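6. If the Gripper Closes on the Bloom

This section covers fault 73, "closed early," on the Clerby plant-handling arm. The fault is logged when the fingers begin to close before the stem is between them. A bloom can be crushed or a stem snapped, and the arm may keep pulling.

CAUTION: Press the stop button before you reach toward the plant. Fault 73 pauses the arm but leaves motor power on.

6.1 Freeing the plant

1. Press the stop button and wait for the status light to turn red.
2. Turn the release knob to OPEN. Do not pry the fingers apart by hand.
3. Hold the stem below the fingers and move the plant clear.
4. Open the wrist view on the Skernlow screen.

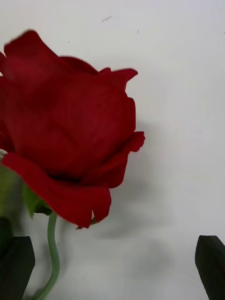 5. Check that the fingers are fully open and that no plant matter is stuck to the pads.
6. Wipe the wrist lens with a dry cloth. A smear on the lens is the most common cause of fault 73.

NOTE: A large bloom close to the lens can hide the stem. If the stem can't be followed down to the gap between the fingers, back the arm off 85 mm and look again.

6.2 Checking the approach

1. Release the stop button and set speed to SLOW.
2. Jog the arm toward the plant from the side – never from above.
3. Watch for leaves between the gripper and the stem. Software before version 6 may read a leaf edge as the stem.
4. Stop if a leaf touches the housing or any cable.

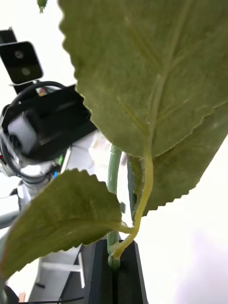
Figure 6-2. Stem and serrated leaves in a black pot, with the arm and gripper housing behind.

5. Turn the pot until the stem is clear of leaves on the gripper side, then run one test grasp.
6. If fault 73 comes back, lock out the arm and call Prurnus service. Do not raise the force limit to clear the fault.

NOTE: Replace the finger pads after 3000 grasps, or sooner if they are cut.

Comments

Kimie Tsuji – Nov 21, 2020
Step 2 in 6.1 didn't work for us until the stop button was pressed all the way in. Might be worth adding.

Junpei Yoshida
Same fault here, twice in one shift. Lens was clean. Updating the software fixed it.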